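Projektbericht Flächengestaltung
Rapportmuster für kleine Räume: vom Tierfell zum Tapetenentwurf
Stand: 10. November 2024

1. Aufgabe

Im Kurs Flächengestaltung sollte ein Muster entwickelt werden, das sich ohne sichtbare Naht wiederholen lässt und für eine Wand geeignet ist. Das Thema war frei. Unsere Gruppe hat sich für Tiermuster entschieden, genauer für das Fleckenmuster des Leoparden. Es ist als Stoffmuster sehr verbreitet, auf der Wand sieht man es seltener. Uns interessierte, wie stark man Form und Farbe verändern kann, bis das Muster nicht mehr als Tierfell gelesen wird.

Abgegeben werden mussten eine druckfertige Rapportdatei, ein Probedruck, eine Farbreihe und dieser Bericht.

2. Ausgangspunkt

Die Flecken des Leoparden heißen Rosetten. Es sind keine gefüllten Punkte, sie bestehen aus mehreren dunklen Bögen, die eine etwas dunklere Mitte einschließen. Beim Jaguar liegen in der Mitte oft noch kleine Punkte, beim Geparden sind die Flecken voll. In der Mode werden diese Unterschiede meistens nicht beachtet, vieles wird einfach als Leo verkauft.

Für den Entwurf sind drei Eigenschaften wichtig. Die Rosetten sind ungleich groß, sie sind nicht in Reihen angeordnet, und der Abstand zwischen ihnen bleibt trotzdem ziemlich gleichmäßig. Vor allem der letzte Punkt hat uns später Arbeit gemacht. Wird der Abstand zu groß, zerfällt das Muster in einzelne Flecken. Wird er zu klein, entsteht aus der Entfernung eine graue Fläche.

3. Vorgehen

Die ersten Rosetten haben wir mit Pinsel und Tusche auf Papier gezeichnet. Jede sollte in einem Zug entstehen, damit die Ränder lebendig bleiben. Aus den Blättern haben wir 12 Formen ausgesucht, gescannt und in Vektoren umgewandelt. Beim Umwandeln gingen die feinen Ausfransungen verloren. Wir haben das so gelassen, die glatteren Formen lassen sich besser einfärben.

Als Rapport wurde ein Quadrat von 600 mm Kantenlänge angelegt. Ein kleineres Quadrat haben wir auch versucht, dort fiel die Wiederholung sofort auf. Im großen Quadrat wurden die Formen gedreht und leicht skaliert. Formen, die über den Rand laufen, müssen auf der gegenüberliegenden Seite genau weitergehen. Das haben wir über verschobene Kopien gelöst, anschließend wurden die Lücken in der Mitte von Hand gefüllt.

Der halbe Versatz, also das Verschieben jeder zweiten Bahn um die halbe Höhe, macht das Muster unruhiger und verdeckt die Wiederholung besser. Er braucht aber mehr Verschnitt. Bei einer Raumhöhe von 2,50 m ist das nicht wenig, bei einem kleinen Raum fällt es kaum ins Gewicht. Die Datei Usero (so heißt unser Entwurf) liegt deshalb in beiden Fassungen vor.

4. Farbe

Die natürliche Farbstellung aus Ocker, Braun und Schwarz wurde zuerst angelegt und dann nur noch als Vergleich benutzt. Danach haben wir die Farbreihe mit 5 Varianten aufgebaut: Graublau, Salbei, Rosa, Senf und eine Fassung Ton in Ton in Weiß. Die Grundfarben stammen aus dem Fächer von Demley, weil dieser im Kursraum vorhanden ist.

Am schwierigsten war Senf. Die Farbe liegt so nah am Original, dass sie wie ein misslungener Druck davon aussieht. Graublau wirkt ruhig, verliert aber bei Kunstlicht viel Kontrast. Bei Salbei wurden die Rosetten von mehreren Personen im Kurs als Blätter gelesen. Das ist für eine Tapete kein Nachteil, für unsere Frage aber schon ein deutliches Ergebnis.

Rosa war die auffälligste Variante. Der Tiercharakter bleibt durch die Anordnung erhalten, die Farbe zieht das Muster gleichzeitig ins Spielerische. Bei runderen Formen verstärkt sich das: Öffnet man den Bogen oben und zieht ihn unten zusammen, nähert sich die Rosette einem Herz. Im fertigen Entwurf haben wir diese Form nur vereinzelt verwendet.

5. Probedruck

Gedruckt wurde im Oktober bei Schumacher auf einem Vlies von Brorkness. Die Bahn ist 900 mm breit, ein Rapport passt also anderthalbmal nebeneinander. Das war ein Planungsfehler. Beim Ansetzen der zweiten Bahn muss um einen halben Rapport verschoben werden, sonst stimmt der Anschluss nicht. Mit einer auf die Bahn abgestimmten Rapportbreite hätten wir uns das erspart.

Im Druck waren die dunklen Töne satter als am Bildschirm. Das helle Rosa kam dagegen etwas kühler heraus. Für die zweite Probe wurde der Gelbanteil leicht angehoben. Die Kanten der Formen sind sauber, auch bei den kleinsten Rosetten ist nichts zugelaufen.

6. Muster und andere Oberflächen

Ein Wandmuster steht nie allein. Wir haben deshalb geprüft, mit welchen Böden und Arbeitsflächen es sich verträgt. Helles Holz mit wenig Maserung ist unproblematisch. Stark gemaserte Eiche konkurriert mit den Rosetten, weil beide Flächen ähnlich viele Hell-Dunkel-Wechsel haben.

Bei Stein kommt es auf die Zeichnung an. Terrazzo ist ungünstig, die Körnung wiederholt das Prinzip der Flecken in klein. Dunkler Marmor mit dünnen Adern funktioniert besser. Die Linien bilden einen Gegensatz zu den runden Formen, und die dunkle Fläche gibt der hellen Wand einen klaren Abschluss nach unten. Metallleisten an der Kante trennen beide Flächen zusätzlich.
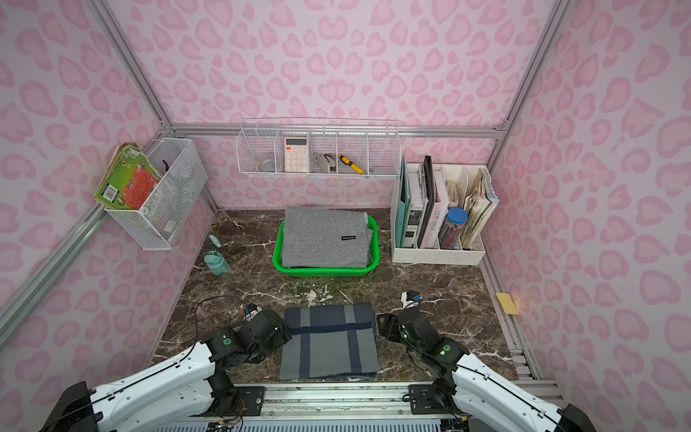 Abb. 1: Rosettenmuster in Rosa auf blassrosa Grund, kombiniert mit dunkelbraunem Marmor mit weißen Adern und Aluminiumprofilen.

Wird das Muster auf mehreren Wänden eingesetzt, ändert sich die Wirkung deutlich. Auf einer einzelnen Wand bleibt es ein Akzent. Über Eck geklebt, umschließt es den Raum, und die Ecke selbst wird schwerer erkennbar. In Fluren und Gästetoiletten kann das gewollt sein. Für ein Arbeitszimmer würden wir die Fassung Ton in Ton empfehlen.

7. Auswertung

Die Ausgangsfrage lässt sich für unseren Entwurf recht klar beantworten. Die Farbe allein löst das Muster nur in einem Fall vom Tierfell, nämlich bei Salbei. Stärker wirkt die Anordnung. Sobald die Rosetten in geraden Reihen stehen, liest man sie als Ornament, auch in Ocker und Schwarz. Diesen Versuch haben wir nur am Bildschirm gemacht, er liegt der Abgabe als Datei bei.

Nicht geschafft haben wir den Test mit mehreren Bahnen an einer echten Wand. Der Probedruck wurde nur auf eine Platte kaschiert. Offen ist auch, ob der halbe Versatz beim Kleben so gut funktioniert wie in der Datei. Für eine Weiterführung würden wir zuerst die Rapportbreite ändern und danach die Farbreihe noch einmal drucken.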